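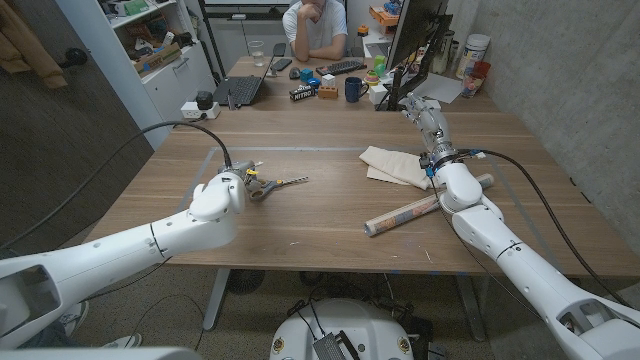
Gray-handled scissors and a folded beige cloth on the table

Home Forums New Posts Members Log In
Search this forum... Go

Sharpen or replace? Fabric scissors

latuheru_w
January 30, 2020

I hem curtains and table linens for a small shop, mostly cotton and linen blends. My main scissors are Duvley 9 inch, bent handle. They cut fine at the back of the blade but they fold the cloth in the last inch. I have to go back over the end of every cut and the edge comes out ragged.

The sharpener in Otholm wants $6 a pair plus shipping both ways. A new pair is not much more than that once you add the postage. Is it worth sharpening them, or do I buy new and keep the old ones for paper?

Wahyudi Latuheru

hemline_pat

Sharpen them. Six dollars is cheap. I pay twice that and have done so every spring for years. Ask before you mail them if he does fabric shears or only kitchen knives. A knife man will put the wrong angle on them and you will get them back worse.

BKrajewska

Before you spend anything, check the pivot screw. Folding at the tip is often a loose pivot. Hold the scissors by one handle, point up, open the other blade and let go. It should drop partway and stop. If it falls all the way shut, tighten the screw a quarter turn and try again on a scrap of the same linen.

I ran the cutting room at Mazurek for a long time and half the scissors that came to my bench as "dull" only needed the screw turned. The other half had been used on cardboard. 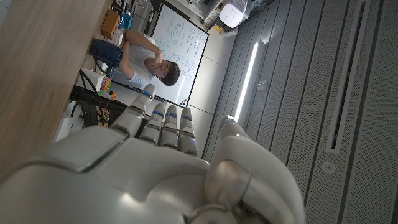
The other thing to look for is a nick. Close the blades slowly with no cloth between them and feel for a catch. If there is a catch near the tip, that one does need grinding, and no amount of screw turning will fix it. Wipe the blades down first, because lint packed in by the pivot feels a lot like a nick.

Bogdan Krajewska

oldtailor

Disagree on the drop test. It depends on the weight of the handles. Light plastic handles won't drop the same as forged ones, so you can end up too tight and wear the edges out faster. I go by how they cut and leave gravity out of it.

BKrajewska

Fair point on the light ones. I was thinking of forged shears. On light handles, stop tightening as soon as the tip cuts clean.

thread147

I'd buy new. You are doing this for money. If the scissors are in the mail for a week, what are you cutting with? I went to a rotary cutter and a mat for straight hems and only use scissors on corners now.

hemline_pat

A rotary cutter is no help on a lined curtain that's already hanging heavy off the table. And the blades aren't free either.

thread147

I buy them in packs. It works out.

latuheru_w

Did the screw. It was loose. A quarter turn made them better on cotton but they still drag on the heavier linen. There is a small catch where Bogdan said to look, close to the tip. So I will send them to Otholm and use my spare pair until they come back. He says he does shears.

Does anyone oil the pivot? I have sewing machine oil here.

oldtailor

One drop, open and close, wipe it off, then cut scrap until it stops leaving a mark. Don't do it right before you cut anything pale.

BKrajewska

Same here. Sewing machine oil is fine. Tell him about the catch when you send them, or he may only touch up the edge and leave it.

latuheru_w

Will do. Wrote it on a tag and tied it to the handle.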